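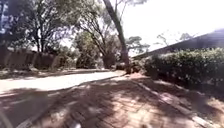
The brick path outside our place, where it curves along the garden bed. Tree shade over most of it.

Brick path under a tree: leave it alone or relay it?

Posted in March by Barnabás Lengyel — 2 min read

We moved to Flalstead last fall and came with a brick path, or it came with us. Small pavers in a sort of herringbone, reddish-brown and gray, with a raised edging strip on the right that is meant to keep the garden bed in the garden bed. There's a large tree close by, and the road is on the other side.

My trouble is that a few of the bricks rock when you step on them, always the ones in the shade, where you can't see them coming. My mother-in-law found one on Saturday and has mentioned it since. There's also a green film in the shady stretch that gets slick after rain.

One contractor came by, looked at it for as long as it takes to drink a coffee, and said the whole thing should come up and be replaced with poured concrete. I like the bricks. Can I fix the loose ones myself, and what do I do about the green stuff without killing everything in the bed? I own a rubber mallet and a certain amount of optimism.

Sioned Mathias

Don't pour concrete next to a big tree unless you enjoy paying for it twice. Bricks on sand can be lifted and put back. A slab just cracks and then sits there looking at you.

For the rockers: pry one out with two flat screwdrivers, one on each side. The first is miserable and the rest come easily. Take a picture before you lift any more, because herringbone looks obvious right up to the moment you have 15 bricks on the lawn. Scrape the old sand loose, pull out the ant city, add fresh bedding sand and tamp it so the brick sits a hair high. Then knock it down level with your mallet and sweep dry joint sand into the gaps. Do that twice, a week apart. It settles.

If you find a root under there, stop and look at the size of it. Thin feeder roots you can work around. Anything as thick as your wrist, don't cut it — raise the bricks on either side in a gentle ramp and live with a small hill. I've had one for 8 years and the mailman has stopped commenting.

For the green film, a stiff brush and plain water, on a dry day. Go easy with a pressure washer or you'll blast out all the sand you just swept in. I did this. Very clean bricks, very wobbly.

termont_dave

just put bleach on it

Purwood Pete

Please don't bleach it with a garden bed right there. It runs off the path and straight under the edging.

Agree with Sioned on the rest. I got a quote of 80 dollars for sand delivery and did mine out of bags from Szekeres for less, though my back would like a word. Check the edging while you're at it. If that strip has leaned out toward the bed, the bricks beside it will keep spreading whatever you do in the middle. Mine needed resetting along one end.

Also sweep the leaves off more than you think you need to. Half of what I took for moss was last year's leaves.

Related
Ants keep pushing sand up between my pavers
How close to a tree can I put a fence post?
Contractor wants 500 up front for a look at my patio
What grows in dry soil under a big tree
Wooden fence: stain it or let it go gray?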